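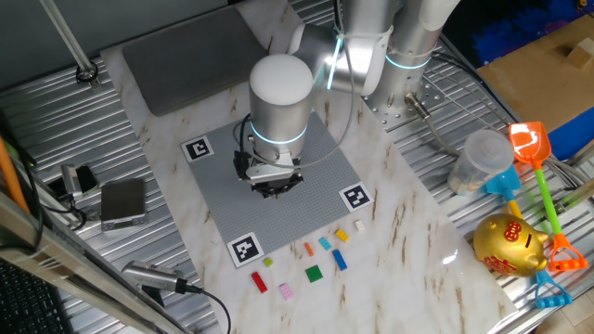 Sutrisno Khoo wrote to us that the fingers gave him more trouble than the arm ever did, and that he wished he had tried two or three sets on his own parts before ordering. The trial kit on this page is made for that kind of test.

Galum Compact Gripper — Trial Kit

Price: $3,256
Gripper only: $1,478
Availability: in stock
Sold by: Gullness

Overview

The Galum is a compact electric gripper for small robot arms. It mounts under the wrist and is meant for light bench work: sorting, placing, simple assembly and teaching. The trial kit adds a Rinico controller and three sets of fingers, so you can compare them on the same arm with the same program.

The setup at the top of the page uses toy bricks and a gray studded baseplate. Bricks are a hard test for a small gripper. The sides are smooth, the sizes vary, and a brick that is slightly turned in the fingers will not seat on the studs. A flat plate is harder again, as there is very little side wall to hold. If a set of fingers can pick a flat plate off a hard tabletop, it can usually handle the taller bricks too.

What is in the kit

Galum gripper with mounting bracket
Rinico controller with power supply
Straight fingers, black
Narrow fingers, black
Padded fingers, black
Gripper cable
Set of printable corner markers (file download)
Hex keys and screws
Printed test sheet

The arm, camera, baseplate and bricks are not included.

Choosing fingers

Straight fingers are fitted at the factory. They suit most blocks and boxes and are the easiest to line up with the wrist.

Narrow fingers are for crowded work. Use them when parts lie close together or when a part has to go down next to one that is already placed. They flex more than the straight set, so keep the grip force low.

Padded fingers hold smooth or slightly uneven parts. They are wider and will push neighboring parts aside if there is no room. Pads wear and are sold separately.

Changing a set takes two screws per finger. Run the homing routine on the Rinico after every change, even if you are going back to a set you used before.

Setting up a comparison

Fix the baseplate to the table before you start. It does not have to be square to the arm. With a marker at three of the corners, the camera software can work out the angle of the plate, and a slight turn makes for a better test than a perfect fit.

Leave the parts loose beside the plate, at mixed angles. Do not line them up. Pick each part, place it, and write down the result on the test sheet: placed, placed crooked, dropped, or missed. Repeat 15 times per part and per set of fingers. Then change the fingers and leave everything else alone, including the lighting and the speed.

Lower the arm straight down over the part. Coming in at an angle makes the fingers touch one side first, and the part turns before the grip closes.

Cable routing

The gripper cable leaves from the side. Bring it across the wrist in a loose loop and back toward the base, with enough slack for a full wrist turn in both directions. A tight cable can pull the wrist off by a small amount, and this will show up as crooked placements that look like a finger problem. Check it first.

Camera position

A low camera at the edge of the table gives a good view of the fingertips. It does not replace a view from higher up, which you need for the markers. The Rinico has inputs for both — one can be left empty.

Compatibility

The bracket fits the Hodoroagă light flange without an adapter. For other arms, send us the bolt pattern before you order. Tool flanges vary a lot, and adapters are made to order.

The Rinico controller works with older Galum grippers after a firmware update. Units bought before January need the update cable, part 3 on the spares list.

Customer notes

Anisa Goh: Straight fingers were fine for everything except the flat plates. Switched to narrow and kept them on.

Gijs Jansen: Good gripper, stiff cable. I would like a longer one as an option.

Reply from Gullness: A longer cable is now on the spares page.

Dimas Sitompul: The pads collect dust. Wipe them before each run or the results drift.

Ordering

Kits ship with the straight fingers fitted and the controller set to low force. Unused finger sets can be returned in their bags. For adapter questions, write to Cường Trương at the Gullness parts desk and include the model of your arm.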